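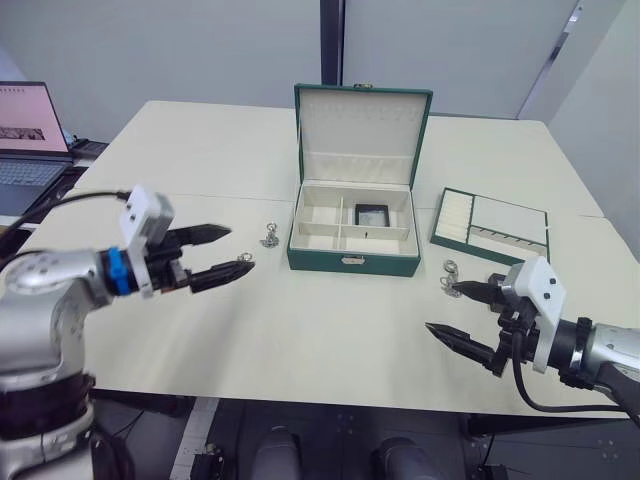

Well, we finally got the old eyepiece drawer sorted, the loaner scopes are back, and I have news about the Rotbridge field. We can use it again! I called Heloísa Dantas at the township office on Monday and she said yes before I'd finished asking. The gate code is changing though, so please don't try the one from June (I did, twice, in the dark).

Our first night back out there will be a moon-free one, and I'm hoping to get a decent look at the Andromeda Galaxy before everyone's toes give out. Dress for colder than you think. The field sits low and the damp rolls in off the creek by nine or so.
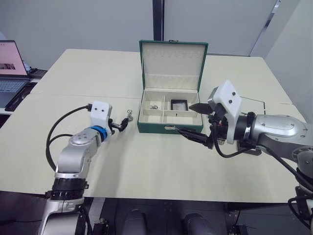 *Green jewelry box, open, with a small silver key ring on the table.*

The other big thing is the Dremard scope. Fuseini Asamoah drove over to Giresberg and picked it up from the high school, where it had been sitting in a storage room behind the band risers. It's an eight-inch reflector on a plain rocker base, and the mirror needs a wash. We paid $344 for it, including the finder and two eyepieces, and I think we did great. Fuseini wants it to be the first scope we put in front of kids, because you can shove it around the sky by hand and there's nothing to plug in.
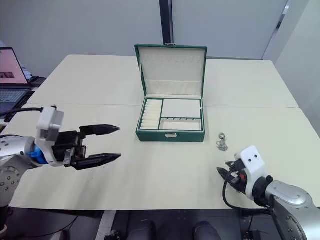

*Ring rolls on the left side of the box.*

Yanti Wijaya gave her talk on variable stars last month and we had 29 people, with a few standing along the back wall. She brought her own light curves of Algol, all plotted by hand, and I've been out squinting at it ever since. If you missed her, she's happy to do a shorter version at the field.

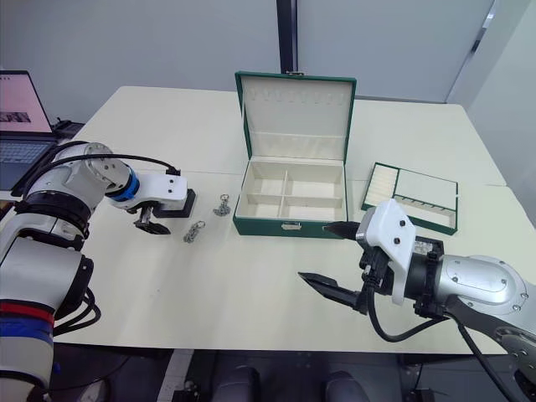

**Korletey Sky Watchers — Outreach Team**

Star charts are in! We ordered 500 of the fold-out kind and Kofi Nutsugah has the boxes in his garage. Take a stack for your library or your kid's class, and drop him a note if you want more than 40.

Red flashlights only at Rotbridge, please, and park nose-out so your headlights don't sweep the scopes when you leave. If it's cloudy I'll post by 5 p.m. and we'll try the next night.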